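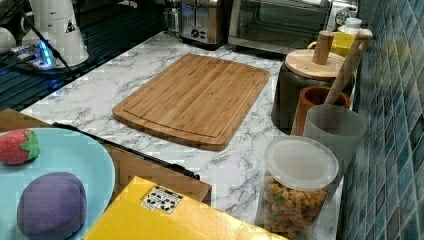

Ma planche en bambou a commencé à sentir l'oignon vers Noël et n'a plus changé d'avis. C'est une Peltell payée 20 euros, qui vit sur le plan de travail façon marbre, entre la dînette de ma fille et le bocal de céréales. Elle a une rigole sur tout le pourtour, et je soupçonne l'odeur d'habiter là. J'ai essayé le liquide vaisselle, puis le citron, et j'ai obtenu une planche à l'oignon citronné. Faut-il poncer ? Et peut-on mettre le bambou au lave-vaisselle, comme le prétend ma belle-mère ?

Posté par Ilemow
Imprimer | Envoyer par e-mail

Hurkura
Pas de lave-vaisselle, sauf si vous souhaitez deux planches. La mienne s'est fendue au troisième passage, dans le sens du fil, très proprement. Pour l'odeur : gros sel et bicarbonate, frottez la rigole avec une vieille brosse à dents, laissez 5 minutes, rincez à l'eau chaude et séchez debout. Debout, j'insiste — à plat, le dessous reste humide. Si ça sent encore après deux essais, ponçage léger au grain fin, puis huile minérale alimentaire. Évitez l'huile d'olive, elle rancit, et vous regretterez l'oignon.

Laing
Moi je retourne la planche et je coupe de l'autre côté.

Peltell_rien_a_voir
Aucun lien avec la marque, je précise, on me le demande à chaque fois. D'accord avec Hurkura, mais pour poncer prenez du 240 et terminez au 600, sinon le bambou peluche dès qu'on le mouille. Dans la rigole, enroulez le papier autour d'un crayon. Comptez presque 20 minutes et une certaine lassitude. Ensuite, une planche pour l'oignon et une autre pour les fruits.

Imprimer | Envoyer par e-mail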